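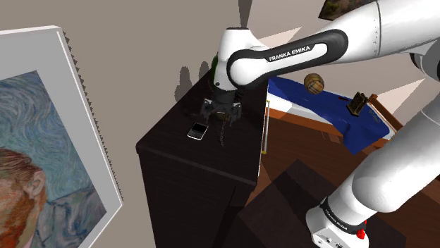
Simulated Franka arm over the dark cabinet in the bedroom scene, chain hanging from the gripper.

Castham Bedroom Pick Set

Castham is a set of simulated pick-and-place episodes in furnished rooms. We made it to test one thing: does random clutter during training help a policy when the target object is thin or hangs freely?

Contents
1,000 episodes in 14 room layouts. Of these, 461 use a chain or cord as the target. The rest use rigid objects. Each episode has rendered video, joint positions, gripper state and a one-line instruction.

Scene setup
Furniture is fixed within a layout. Small objects, wall pictures and lights are drawn again for every episode. Object positions are not checked for support, so some items float – a barrel above the bed, for instance. We left these episodes in.

Result so far
Policies trained with clutter did better on rigid targets. On chains we saw no clear gain. Most failures came at release, when the lower links caught on something already on the surface. Each policy was scored on 200 held-out episodes.

Known problems
Chain contact is coarse and links can pass through thin edges. Shadows are hard-edged in the darker layouts.
The Barbosa layout has no depth images yet.

Contact
Thịnh Bạch maintains the set. Please give the layout name and episode number when reporting a bad episode.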